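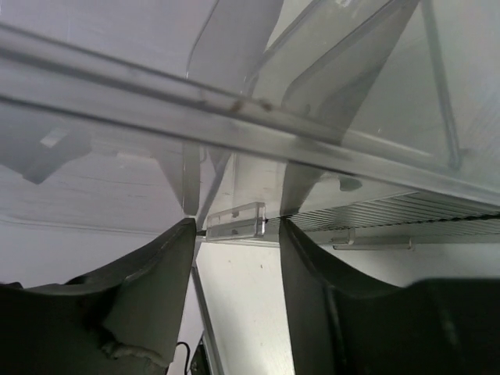

A clear plastic tab, close up

Seasonal hands wanted, Suvley Farm Shop and Orchard

We need four people for the apple harvest, September until the trees give up. You'll pick, sort, and tell visitors where the toilets are – mostly the last one. Mornings start at 6.30 and the geese start earlier. Experience is welcome but we've managed without it before. Own boots essential, own tractor opinions optional. Lunch and a frankly unreasonable quantity of apples provided. Apply at the shop counter or ring 3394.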